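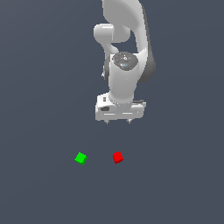
A white robotic arm with a green cube and a red cube, computer rendering.

Paying Twice for the Same Reader

For most of the past decade, small publishers and retailers treated their social media followers as a settled asset. A follower, once gained, was expected to see what was posted. That expectation has weakened with each revision to the way feeds are ordered, and many organisations now find themselves paying to reach people who had already asked to hear from them.

Gavance, a regional seller of garden furniture, offers a clear case. Its page was built up over several years through competitions, seasonal offers and patient replies to customers. By last spring its unpaid posts were reaching 4 per cent of its followers. The company moved part of its print budget into promoted posts and recovered its reach within a month, but the cost of each enquiry rose and has remained high.

The response elsewhere has been to look again at channels once considered old-fashioned. The email newsletter is the most obvious of these. Tutine, which publishes walking guides, closed two of its social accounts in May and placed a sign-up form at the foot of every page of its website. The list stood at 1403 addresses by the end of the summer – a modest figure beside its former following, yet one that produced more orders.

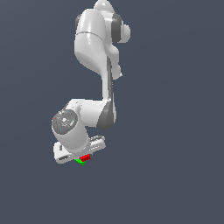 Such results should be read with care. A newsletter list is made up of people who have taken the trouble to join it, and they are likely to have been good customers in any case. Lists also decay. Addresses are abandoned, interests change, and a message sent too often will be filtered as surely as any post. Tutine now writes to its readers every 14 days, having found that a weekly edition led to a steady run of cancellations.

There is also the matter of staff time. A post may be written in a few minutes, whereas a newsletter worth opening requires planning, editing and some knowledge of the law on consent. The homeware firm Soylu gave the task to its customer service team, on the grounds that they knew which questions were being asked. Its most widely read edition to date explained how to remove candle wax from a tablecloth.

Others have chosen to remain on the large platforms but to use them differently. Pemetti, a chain of language schools, has replaced its main page with closed groups of no more than 200 members, one for each town in which it teaches. Announcements are few. Most of the conversation takes place between students, and the school's own staff step in mainly to correct errors about dates and fees.
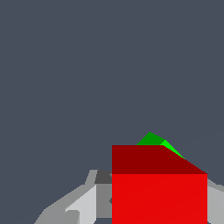
What the Figures Leave Out

Reach is easily counted, and for that reason it tends to dominate monthly reports. Trust is harder to record. A complaint answered promptly in public may be seen by very few people and still decide whether one of them places an order. Organisations reviewing their spending would do well to keep a simple log of such exchanges beside the usual charts, and to examine both before the next budget is agreed.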